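커피 일기 365일, 그리고 물 이야기

작년 6월부터 매일 마신 커피를 공책에 적었다. 하루 한 줄이 원칙이었고 빠뜨린 날은 다음 날 아침에 채워 넣었다. 365일치가 모였길래 다시 읽어 보았는데, 원두 이야기보다 물 이야기가 훨씬 많았다. 그래서 이번 글은 물에 대해 쓴다.

처음 석 달은 물에 관심이 없었다. 수돗물을 주전자에 받아 끓여서 그대로 부었다. 공책에는 "쓰다", "덜 쓰다", "어제와 비슷" 같은 말만 적혀 있다. 그때는 분쇄도가 문제라고 생각해서 그라인더 눈금만 계속 돌렸다. 눈금을 바꾸면 맛이 달라지기는 하는데, 끝에 남는 텁텁한 느낌은 그대로였다.

물을 바꾼 계기는 이사였다. 옆 동네로 옮겼을 뿐인데 같은 원두에서 다른 맛이 났다. 오래된 건물이라 배관 탓인지, 새로 산 주전자 탓인지 한동안 알 수 없었다. 예전 주전자를 상자에서 꺼내 다시 써 봐도 결과가 같아서 주전자는 후보에서 뺐다.

정수 필터

처음 산 필터는 Sindska의 물병형 제품이다. 냉장고 문에 들어가는 크기라서 골랐다. 염소 냄새가 줄었고 텁텁함도 덜했다. 대신 한 번에 받을 수 있는 양이 적어서 손님이 오면 두 번 걸러야 한다. 필터 교체 시기를 알려 주는 표시가 뚜껑에 있지만 나는 달력에 따로 적어 둔다. 표시를 한 번 잘못 눌러서 초기화한 적이 있다.

그다음에 써 본 것이 Mumurano의 수전 직결형이다. 물은 빨리 나오는데 우리 집 수전과 나사 규격이 맞지 않아 어댑터를 따로 사야 했다. 어댑터를 끼우고도 물이 조금씩 새서 테이프를 감았고, 결국 물병형으로 돌아왔다. 직결형은 베란다 수전에 달아 놓고 화분 물 줄 때 쓰고 있다.

생수

필터를 고민하던 무렵 블로그에 댓글을 자주 남겨 주는 Sota Kuroda 님이 생수를 섞어 보라고 했다. 경도가 낮은 생수와 높은 생수를 한 병씩 사서 비율을 바꿔 가며 내려 보는 방법이다. 5일 동안 해 봤다. 경도가 낮은 쪽만 쓰면 신맛이 또렷해지고 전체적으로 가벼웠다. 높은 쪽만 쓰면 맛이 둔해졌다. 내 입에는 낮은 쪽을 많이 넣고 높은 쪽을 조금 넣은 것이 제일 나았다. 다만 매일 생수를 사서 쓰자니 빈 병이 너무 많이 나와서 평소에는 하지 않는다. 새 원두를 처음 뜯는 날에만 섞는다.

온도

온도는 원두에 따라 정한다. 강하게 볶은 원두는 끓고 나서 뚜껑을 열고 잠시 두었다가 붓고, 약하게 볶은 원두는 끓자마자 붓는다. 온도계를 쓰다가 건전지가 떨어진 뒤로는 시간으로 맞추고 있다. 공책을 보면 온도계를 쓰던 때와 안 쓰던 때의 평가가 크게 다르지 않다.

Heiðrún Vigfúsdóttir의 글을 읽고 따라 해 본 것도 있다. 첫 물을 붓고 기다리는 시간을 평소보다 길게 잡는 방식인데, 볶은 지 얼마 안 된 원두에서는 효과가 있었다. 오래된 원두에서는 차이를 느끼지 못했다.

잔

공책 뒤쪽으로 갈수록 잔 이야기가 늘어난다. 겨울에는 큰 머그를 썼는데 반쯤 마시면 식어 버려서 작은 잔으로 바꿨다. 요즘 쓰는 것은 작은 흰 잔이다. 조금씩 따라 마시고 나머지는 서버에 두니 마지막까지 괜찮은 온도로 마실 수 있다. 설거지도 간단하다.

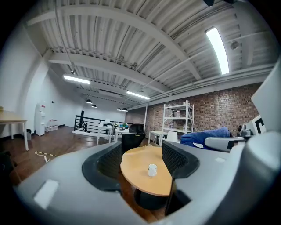 주전자 물때

경도가 있는 물을 쓰면 주전자 바닥에 하얀 것이 낀다. 구연산을 한 숟가락 넣고 물을 가득 채워 끓인 다음 그대로 식혔다가 버린다. 맹물로 한 번 더 끓여서 버리면 냄새가 남지 않는다. 공책에 적힌 걸 보니 물때를 벗긴 날은 173일째가 처음이었다. 그 전에는 바닥을 들여다볼 생각을 못 했다. 지금은 필터를 갈 때 주전자도 같이 청소한다.

식초로도 해 봤는데 부엌에 냄새가 오래 남아서 권하지 않는다. 구연산은 세탁용으로 파는 것 말고 식품용으로 산다.

공책은 거의 다 써서 같은 것으로 한 권 더 주문했다. 새 공책에는 물 종류를 적는 칸을 따로 만들 생각이다. 지난 공책에는 그 칸이 없어서 어떤 날의 물이 무엇이었는지 지금은 알 수 없는 경우가 꽤 있다. 다음 글에서는 여름에 마실 냉침 커피를 다룬다. 필터 물과 생수로 한 병씩 만들어 냉장고에 넣어 두었다.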